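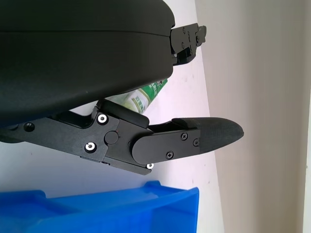
**Figure 7.** Wrist camera view during a teleoperated demonstration. The finger is open; a bottle or tube and a blue bin are partly visible.

### 3.2 Collection of Demonstrations

Demonstrations were recorded at the Bunville site by remote control. The operator moved a hand-held leader arm, and the Serkia controller copied its joint angles to the follower. Each operator completed a training period under Xinyi Tian before any recordings were kept. In total, 411 demonstrations were collected, of which 288 were retained after review. Recordings were dropped when the operator paused for too long or when the leader and follower lost contact with each other.

The wrist view is partly blocked by the arm's own housing and finger (Figure 7). Operators therefore worked from the wrist view together with a fixed overhead view. Both streams were stored with the joint angles and the gripper command, and all policies in Section 4 were trained for 2,000 epochs on the retained set.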